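Newsletter > June > Around the building

Moving out without the last-night panic

Every June several families leave our building, and this year it was also my turn. We lived 5 years on the second floor and now we go to Livaris, where my wife has found work. Muammer Akyol from the ground floor asked me to write what I learned, so I try to do it in an orderly way.

The first thing is the date. The elevator must be reserved with the office, and the big one is free only in the morning. I asked too late and received Wednesday at seven, which my neighbors surely remember. Please excuse me for the noise.

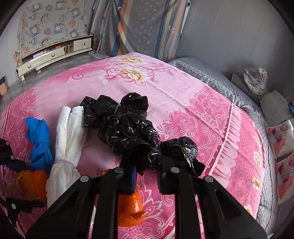
The second thing is boxes. I bought 40 and believed it was plenty. At the end we used over 60, and the kitchen alone took a great part of them. The shop Bikano takes back the unused ones if they are still flat — keep your receipt. Write the room on the side of the box and not on the top, so you can read it when the boxes stand in a pile.

Books should go in small boxes only. My brother filled one large box with dictionaries and then two grown men could not lift it. We opened it again on the stairs, and this was not a nice half hour.
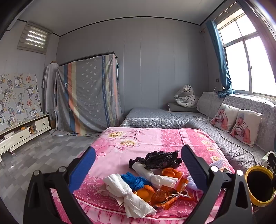
Keys and mailbox

Return all the keys to the office before noon, also the small one for the cellar. For the mailbox you must remove your name label yourself. Ours was number 114, and the new family is already waiting for it. If some letter for us still arrives, Muammer has our new address.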